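Facilities and Equipment Service Desk
Ticket 2108
Site: Illirmont Children's Centre, activity room
Category: Play equipment, missing or mismatched parts
Priority: 3
Status: Awaiting parts

Summary
The yellow ring supplied with the Kustevden stacking set does not seat on its post. Staff report that it stops partway down and tilts to one side. The other rings in the set are not affected.

Reported details
The set was received in March as part of order 1121 and placed in general use. The fault was noticed at pack-up, when the lid of the storage tub would not close over the assembled stack. The centre has asked whether the ring can be adjusted on site or must be replaced.

Action 1
Centre staff were asked to wash the ring in warm soapy water, dry it fully and try it again with either side facing up. Staff advised that there was no change.

Action 2
Centre staff were asked to place the ring on a flat table and compare the pattern on the outer surface with the parts sheet.

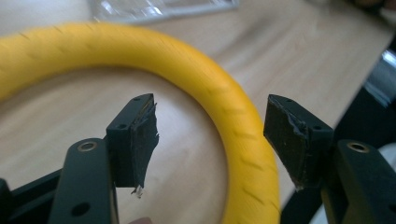 Attachment 1: Yellow ring on table, slanted ridges on outer surface.

The attachment was reviewed by Valtteri Ruotsalainen, Equipment Services. The parts sheet for the Kustevden set lists all rings as smooth. The ridged pattern corresponds to part 987, which belongs to the Imville rolling set and has a narrower centre opening. The ring is therefore considered to be a packing error by the supplier, El-Sayed Educational.

Action 3
Centre staff were advised not to trim, heat or stretch the ring. It is to be kept out of the stacking set, labelled with this ticket number and held at the front office for return. The remaining rings may stay in use.

Action 4
A replacement request was lodged with the supplier under order 1121. The supplier has acknowledged the request and will provide a prepaid return label.

Outstanding
Centre to confirm receipt of the replacement ring and check that it seats fully on the post. The ticket will be closed once this confirmation is received.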